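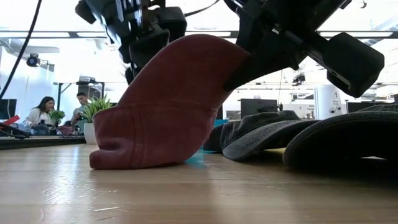
Prirnico hat works open day: a bit thin under the brim

Search this site Enter keywords Go

Adesuwa Oyewole
8 Mar 2024

Print this page | E-mail to a friend

Prirnico has been telling people since January that it would "throw the doors open" at its hat works. I took the early bus out, paid my $8 and found that some of the doors were open and a fair number had a rope across them.

I should say I like factory visits. I have stood in the rain to look at a biscuit oven. My trouble is with the kind of visit where you learn less than you would from the label, and for the first hour this was shaping up to be one of those.

We began in a meeting room with a film. Prirnico makes caps and knitted winter hats, mostly for sports clubs and work crews, and the film wanted us to know that it does so with passion. It did not say where the yarn comes from. I asked, and was told it was sourced responsibly. From which country? The guide would have to check. She was pleasant about it and wrote my question on her hand, but nobody came back to me.

The cutting room was better. Cap panels are cut in a stack, and the man on the press said he could get through 3000 in a shift. His supervisor, standing beside him, said 2000. They looked at each other and we moved along. I believe the man on the press, though I would like to see it on a Monday.

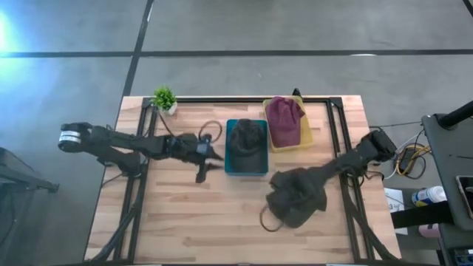
Knitting is done on circular machines made by Clistero, and the racket is something else. We were given foam earplugs, and then the guide gave her talk, so I can report that her lips moved. From the printed sheet I gather that a plain beanie takes very little time to knit and rather longer to finish, what with closing the crown and checking for dropped stitches. The woman closing crowns by hand was the best thing on the tour. She showed us a good seam and a bad one and let people have a go. Mine puckered. She said she had seen worse, but did not say when.

The sheet also claims a Prirnico hat will "last for life". Whose life? I have an old cap of theirs, bought at a hockey tournament, and the sweatband gave out in its second summer. I mentioned this at the question table. The answer was that the newer ones have a different band, called Ticona, and that I could buy one in the shop.

The shop, I will admit, was well run. Seconds were marked down and the faults were tagged so you knew what you were getting, and the grey toques were nicely made. But the full-price caps cost the same as they do downtown, and I had already paid to get in. You would think the ticket might come off the price.
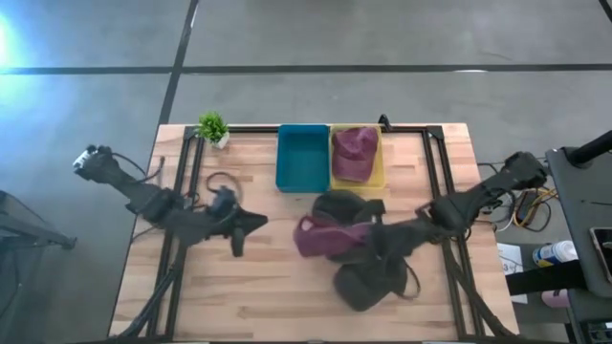

The blond-wood table, on its grey concrete floor.

Lunch was from a van run by Prukska – a cheese bun and a coffee, both fine, and the line was short. There is no place to sit out of the wind, so eat before you go if the weather is poor.

The dye house was behind one of the ropes. So was the wash area, and those were the two parts I most wanted to see, as that is where the water goes. Safety, they said. Perhaps so, but there is a window in that wall with a blind pulled down over it, and a blind does not keep anyone safe.

Would I go again? If they open the dye house, yes. As it stands, allow an hour and a half, head for the cutting room and the woman with the crowns, and skip the film. The number 3 bus stops at the gate, and the last one back leaves earlier than the leaflet says.

Print this page | E-mail to a friend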